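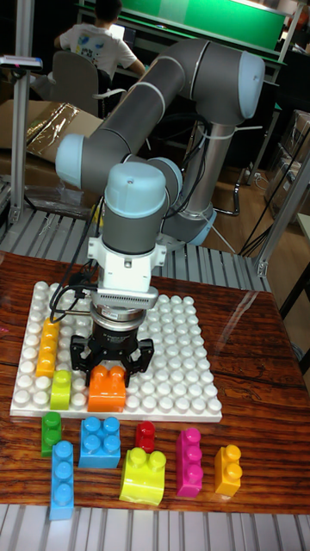
What do we buy first for the second cell, the arm or everything around it?

Everything around it. The arm has the longest delivery but it's also the one line nobody will argue with, and the last build went slow over the small stuff: sensor, adapter plates, cables, rails, a decent table.

Nov 26, 2025

Spent the morning on the parts list and I'm pretty excited about where it's going. We have a budget line for next year and it covers more than I expected in September (when I was pricing everything off the first quote that came back, bad habit).

Where the list stands:

Arm - same model again. Keith Wihongi wants to look at the longer-reach version and I get why, but for block work on a baseplate we don't need the reach, and a matching pair means shared spares, shared programs and one set of calibration notes. Keith is still going to ask Romura for both prices.

Force-torque sensor - yes, definitely, one per arm! Pressing a block onto the studs is the whole task, and I want the contact forces logged from day one. Uçar quoted 2000 for the sensor with cable and amplifier. Calibration sheet included, shipping not.

Gripper - parallel, two fingers, same as now. 700 from Marthorpe. Ask whether the fingers can come as blanks so we can cut our own tips. I'd like to try a narrower pair for the 1x1 blocks, with the 2x2 ones I'm happy to leave things alone.

Mounting adapter - make it in house. Drawing is in the shared folder, but check the screw length before anybody cuts metal.

Frame - Pruretti does aluminum extrusion cut to length, 42 days lead time, so this goes out first. Get the slatted bed too, it's lovely for moving fixtures. Add spare T-nuts, more than seems sensible.

Cables - I want a proper cable guide down the arm in the budget this time, plus strain relief at the wrist. Also a tray for the run to the base. Cheap stuff, and so easy to leave off a list.

Blocks and baseplates - tiny money, put them in anyway. One full set per cell, same colors in both, so that a program written on one runs on the other without anyone digging through a box.

Not decided: whether the table top should be wood again or something matte. The varnish throws glare when the light comes in, and if we add a camera later we'll be fighting it. Matte board is cheap enough that I've put a line in for 2 sheets - one to use and one to drill wrong.

To do: email Pruretti with the cut list, chase the shipping cost from Uçar, sit down with Keith once the Romura prices are in.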